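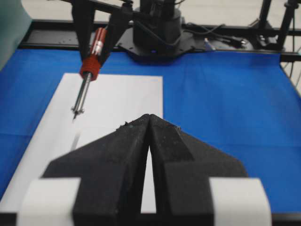 **From:** Wendy Hollis
**To:** the paper and cloth list
**Subject:** Re: What do you work on?

Hello all,

Ruth, what a good question, and I'm so glad you asked it before you bought anything! I've quoted the main part of your message so that people who missed it can catch up.

> I'm clearing the back bedroom so I can do my card folding and pin work in there over the winter. The table is an old dark one and I lose everything on it. I put a glass pin down last November and found it in my slipper. Does anyone use a cloth, and if so what colour? Sheila says plain white, Keith says leave the table bare and buy a better lamp.
>
> Ruth Lambert

Blue, Ruth! As bright a blue as you can find. I went over to it after years of white sheets (sorry, Sheila) and I wouldn't go back. White paper on white cotton is a misery, because you can't see where the edge of your sheet is and you end up squaring everything by feel. Lay the same paper on a strong blue and the edge jumps out at you, even late in the afternoon.

Mine is a plain cotton from the market at Zudton, washed twice and never ironed. It does wrinkle, and I let it. A few creases at the back do no harm as long as the bit under the paper is smooth, so I just run my hand over that part before I start.

For folding and marking, a big sheet of white paper straight on the cloth is all you want. For small things I put a flat white board down instead.
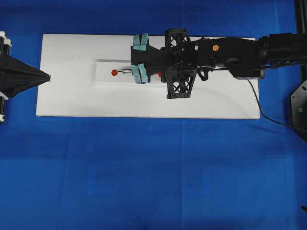 Red is the best colour of all for pin heads, by the way. A red ball on white shows from right across the room, and the silver shaft, which is the part that vanishes on dark wood, is easy to follow once your eye has found the head. I bought a box of 300 mixed ones from Darnis and have picked out all the reds for myself. The clear glass ones have gone in a drawer and can stay there.

Keith is right about the lamp, I'll give him that, but do get the cloth as well. Let it come right to the table edge on the side where you sit, so that a rolling pin has something to drag on.

I've got a spare length of the blue, more than 30 inches wide, if you'd like it. Graça had first refusal but she has gone for green (green!) and is very happy with it, so there's hope for everybody. Send me your table measurements and I'll cut it and post it.

Wendy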